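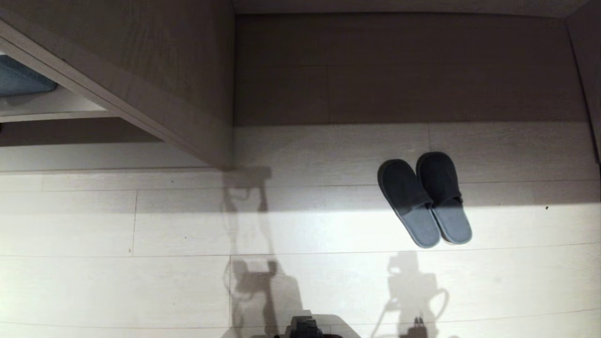 Musholm
teleoperator, home tasks, Gorura project

Home > Posts > Thread

Morning all! Slippers again today. The job is to pick up the pair and put them away, and I drive the arms by remote while the robot records every move I make.

You'd think slippers would be easy, wouldn't you? They're soft, they sit close together, and if you nudge one toe the other wanders off with it – so I go for one slipper at a time and come in from the heel.

Bright light on a pale floor is lovely to look at and a bit of a nuisance to work in. I slow right down and watch the slippers, never the shadows of the arms.

We want 3,000 good runs by December. I manage roughly 9 an hour once my tea has kicked in, and I do keep the fumbled ones if I recovered nicely, bless them.

Back on Monday with the towels.

Last updated: Monday

Comments
Plaltunness: Dark grey on pale boards must help a bit?
Sakalauskas: Try moving the pair every five runs, ours got lazy otherwise
Plaltunness: more slippers please!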